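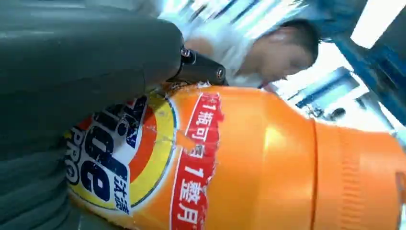
June, started 8.40

Back on the stain removal strips. Plan for today was to finish the tea and grass sets on the Kolis liquid and get at least half of the cooking oil set washed before lunch. Managed tea and grass. Oil only got as far as being applied.

Cotton is from the new roll. It has a tighter weave than the old one and takes longer to wet out, so I have gone back to pre-washing everything once at 60 with no detergent and no softener. Strips cut 10 cm by 30 cm, edges pinked, numbered in laundry pen on the short end. The pen on the shelf by the sink bleeds. Use the one in the drawer.

Stains as last time: tea brewed five minutes, 2 ml dropped from the pipette at the centre of each mark; grass rubbed on with the wooden block, 20 strokes; sunflower oil with a bit of paprika stirred in, left overnight under the mesh. The paprika settles quickly, so stir between every strip. I forgot on strips 11 to 14 and they are visibly paler. Marked with a cross, leave them out.

Water hardness came in higher than I wanted. The softened tank was still regenerating when I started, so the first two washes ran on mains. I have kept the readings but put them on a separate page. Anyone comparing with the May figures should use washes three onwards.

Tea, 30 degrees, normal dose: Kolis and Balell are close, with Balell slightly better on the light box and no difference I could see by the window. At half dose Balell drops off a lot and Kolis less so. Grass is poor with everything at 30. The green goes but leaves a yellow-brown ring, worst on the Maglaya powder. I had expected powder to do better than that on grass and will repeat it with a longer soak before writing anything down as a result.

The spectrophotometer needed the white tile cleaning twice. First calibration was off, second one fine. Lamp counter says 3,170 hours. The manual gives no figure for changing it, but the readings drift in the first ten minutes after switching on, so leave it to warm up while the strips are drying.
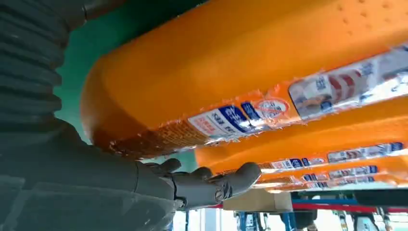 Drying is still the slow part. On the rack with the window open it took most of two hours, and the strips nearest the wall were damp at the ends when the rest were ready. Ironing them dry sets whatever is left of the tea, we found that out in spring, so please don't do it to save time. Flat on the mesh is better than pegged. Pegged strips stretch and then don't lie square under the reading head.

Machine 2 spin is noisy again above 1,000. I took the filter out and found a button and a lot of lint. Cleaned and refitted, a bit quieter. Drum speed checked with the strobe and it is where it should be. If it gets worse, move the oil set to machine 1 and note it on the sheet.

Ballast: the towels are at 2,000 g dry for the full set. One of them has started to fray and is shedding on to the strips. Swapped it for a pillowcase made up to weight with two tea towels. Not ideal, but the load behaves the same in the drum as far as I can tell.

Dosing by weight, not by cap. The cap lines on the Flostov are hard to read and I got a different amount each of the three times I tried. Beaker on the small balance, tare, pour, rinse the beaker into the drawer with wash water.

Stock: 618 strips cut and pre-washed, in the lidded boxes under the bench. Enough for oil and for the grass repeat. 7 sheets of blotting paper left, more ordered.

To do next:
oil set, all four products, 30 and 40
grass repeat with one-hour soak
check the tank has finished regenerating BEFORE starting
new laundry pen

Left at 16.50, oil strips under the mesh, machine 1 door open to air.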